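Regripping the left arm, and what the cable was doing

The left arm on the folding cell had been dropping the second fold for most of April. It would pinch the hem, lift, travel two thirds of the way over, and let go. The right arm, running the same gripper with the same firmware, did the same move without trouble. I blamed the fabric, then the lighting, then the policy, in that order, and lost a week on it.

For anyone new to this blog, the cell is two arms on a common crossbar, working over a white table with rounded corners. Each arm has a two-finger gripper and a small camera on the wrist. The controller is a Lomero unit mounted under the table. Job scheduling and logging run through Gorkus, which I have complained about in earlier posts and will again below.

The log was the first useful thing. Gorkus records commanded finger gap and measured finger gap, but it only writes the second one if you turn on verbose mode, and verbose mode resets to off at every restart. Once I had it on I ran 486 folds over two days. The left gripper missed the second fold 47 times. In nearly all of the misses the measured gap was wider than commanded at the end of the close, and the motor current was already at its limit. So the motor was pushing and the fingers were not arriving.

That left the linkage. I took the gripper off on Saturday morning. Four screws at the wrist flange, one connector, and a strain relief clip that has to be pried from the side with the printed arrow. The outer pivot pin on the left finger had a visible groove worn in it, and the bushing had gone oval. With the finger held shut by hand I could still rock the tip far enough to slide a sheet of T-shirt cotton out from under it.

The replacement pins and bushings came from Bawa. They sell them as a set for both fingers, and I changed both. Notes for the next time:

Press the bushings in from the inside face. From the outside they catch on a burr and go in crooked.
The pins take a small amount of dry lubricant. Grease collects lint, and this is a cell that handles clothes all day.
Torque the linkage screws with the fingers open. Tightened closed, they bind in the last part of the travel.
Rerun the finger zero before the first job. The controller keeps the old zero and will not warn you.

After that came wrist camera calibration, which has to be redone any time the gripper comes off. I use a printed target taped to the middle of the table and 20 poses per arm. Reprojection error on the left came out slightly better than before, probably thanks to a new target with flat corners.

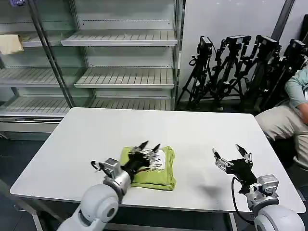
The cables were the second problem, and I only found it because I was already standing there with the covers off. Each wrist has a camera lead and a gripper lead. If a loop is too short, it goes tight at the far end of the reach and pulls on the connector. If it is too long, it sags and can drag across whatever is on the table. The left camera lead was the short one. At full extension it was loading the connector enough to drop frames, and the log showed those as a late timestamp with no error code. I gave it more slack at the clip and moved the next tie back behind the joint housing.

The gripper lead on the right arm is the opposite case. It is longer than I would like. I tried a Clever spiral wrap on it, which stiffened it so much that the wrist controller complained about unexpected load on fast rotations. The wrap came off again. A shorter lead is on order.

For the check run I used T-shirts only, in mixed sizes, with the printed side sometimes up and sometimes down. Prints matter. The ink makes a stiff patch, and a fingertip that lands on it slides before it bites. The fix for that is in software: I moved the preferred grasp point toward the edge of the garment and lowered the approach speed for the last bit of the descent. Cycle time went up slightly. I can live with it.

The new maintenance interval is every 1,000 folds for a play check on both grippers, by hand, with the power off. Pins get replaced when the tip can be rocked at all. The old interval was "when it stops working." The right gripper passed its check, but I bought a second Bawa set anyway and put it in the drawer with the spare fingertips.

Still open: making verbose mode survive a restart. There is a setting for it in the Gorkus config file, and it does nothing on my version. For now a startup script turns it on after the arms have homed.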